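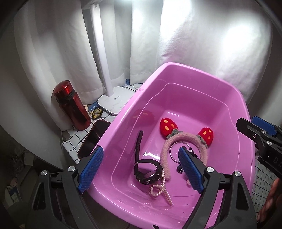
January — posted by Malathi Hegde
Search this blog Go

Quick one, rules for two-gripper work. Sakby wants them on a single page so, short. One gripper moves, the other waits outside the rim. Call it out before you cross over. Pads open on the way in, always. Tangly stuff (beads, ribbon) comes out last — I know, I know. And log teh drops, even the dumb ones.
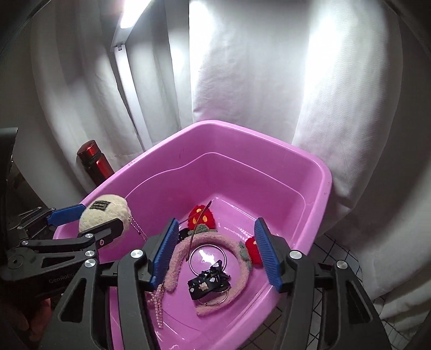 Sequeira wrote back that waiting outside the rim is too strict, and holding still over it should count. Fine by me. Goes in as rule 2, rest of the page stays untill Rurura signs off.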